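共有工房の作業台にアームを載せる その4:マットと透明物

9/25/21

前回までで架台の固定と非常停止の配線が終わった。今回は作業面の変更と、透明な容器をつかむ動作の調整について書く。制御ソフトは前回と同じく自作の「Skundari」を使い、設定ファイルの書式も変えていない。

天板は溝付きのアルミで、剛性は十分だが、小物を置くと溝の向きに姿勢が引っ張られる。さらに照明の反射が筋状に出るため、後段の画像処理で輪郭がつながってしまう。そこで印刷の入った大判のデスクマットを敷いた。絵柄はゴッホ風の麦畑で、黄色の領域と青の領域がはっきり分かれている。無地の灰色マットも試したが、位置ずれを目で追うには絵柄があるほうが楽だった。カラスの印刷がそのまま目印になる。

マットは天板より寸法が大きく、端が余る。切ると元に戻せないので、余りは縁から垂らすことにした。浮きがあると指先の高さ設定が狂うため、作業に使う範囲だけは平らに伸ばしてある。

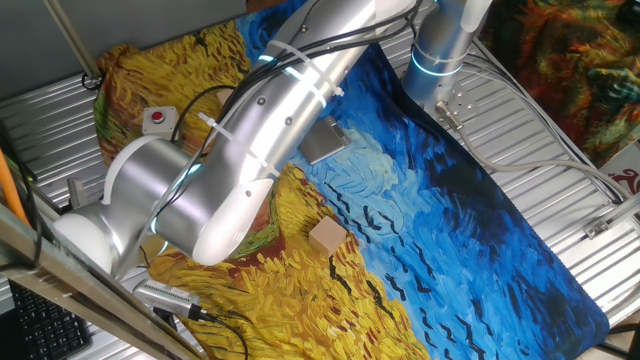

アームを低く寝かせた姿勢。ケーブルは白い結束バンド3本で上側リンクに留めている。

ケーブルの取り回しは二度やり直した。最初は関節の手前で固定したため、手首を大きく曲げると引っ張られた。現在はリンクの上に沿わせ、関節部では余長を輪にして逃がしている。結束バンドは締め切らず、ケーブルが指で動かせる程度で止める。余った端は面一に切る。斜めに切ると手を引っかける。

根元から出る灰色のケーブルは天板の上を這わせ、マットの下には通さない。段差ができて、その上に置いた物が傾くためである。

非常停止ボタンの箱はマットの上に置いた。工房の利用規則では作業者の手が届く位置であればよく、固定までは求められていない。ただし、箱ごと動くと押しにくい。裏に滑り止めを貼ったが、強度としては不足気味で、次回は天板の縁に金具で留める予定である。

座標の基準

マットの絵柄は目視の目安であり、座標の基準には使っていない。基準は架台の取り付けボルトから取る。マットを敷き直すたびに絵柄の位置は数ミリ動くので、印刷に合わせて教示点を作ると翌週には使えなくなる。一度それをやって、Mofokengの工房で保存した教示点を全部捨てた。

教示点は名前で管理する。番号だけにすると、途中に点を挿入したときに参照が崩れる。現在の登録数は18で、そのうち2は退避用である。退避点は必ず経路の最初と最後に入れる。

透明な容器

木の立方体は問題なく扱える。面が平行で、指が多少斜めに入っても姿勢が直る。四角い金属板は、折り曲げた部分を先につかむ手順にした。平らな面から指を差し込もうとするとマットを押し込んでしまい、力の読みが安定しない。

手間がかかるのは透明な容器である。縁が反射で光るかどうかは照明の位置しだいで、画像から位置を求める方法は早い段階であきらめた。置き場所を決めておき、真上から下ろす。指の開きは容器の外径に対して片側数ミリの余裕を持たせ、接触してからの閉じ速度を設定値20まで落とした。これはSkundari内部の単位で、他の制御系の数値とは比較できない。

下ろす途中で縁に指が当たると、容器は倒れずに横へ滑ることがある。マットの表面が布に近いためか、アルミの天板に直接置いていたときより滑る距離は短い。

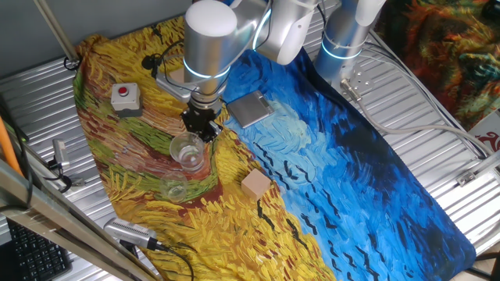 指先の交換

平行グリッパの指先は、標準品のままでは幅が狭かった。Tesmontの汎用パッドを貼ったところ接触面は広がったが、端がはがれやすい。脱脂してから貼り、一晩置くと改善した。厚みが変わるので、全閉位置の再設定を忘れないこと。忘れると閉じ切る前に過負荷で止まる。

再設定の手順は次のとおり。

退避点に戻し、指の間に何もないことを確認する。
低速で閉じ、電流が立ち上がった位置を記録する。
そこからわずかに開いた位置を全閉として登録する。
立方体をつかみ、登録した幅と実寸を比べる。

Eloの電源ユニットに替えてからは、電流の立ち上がりが読みやすくなった。以前の電源では他の機器を入れるたびに値が揺れ、記録した位置に再現性がなかった。

二つ目の容器と干渉

容器を二つ置くと、手前の容器に対する手首の逃げが問題になる。指先の経路だけを見ていると余裕があるように見えるが、先に近づくのは指を支える金具のほうである。干渉確認用のモデルには金具の外形を一回り大きく入れた。肘の位置も、低い姿勢では作業面の上を広く横切る。教示時には指先から目を離して、肘の下に何があるかを毎回見る。

現在の経路ファイルは615行ある。大半は待ち時間と速度の切り替えで、動作そのものは短い。待ち時間は容器の揺れが収まるのを見込んで長めに取ってある。詰める余地はあるが、まだ触っていない。

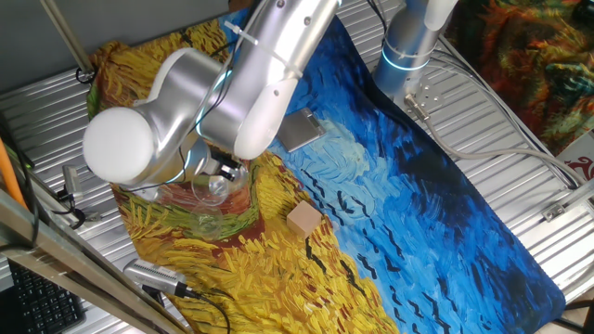 残っている作業

非常停止の箱の固定。
指先パッドの端の処理。
青い領域側での教示点の取り直し。
待ち時間の見直し。
キーボードの置き場所。現在は台の端のフレームの陰にあり、打つたびに腕が当たる。

マットの洗い方については調べていない。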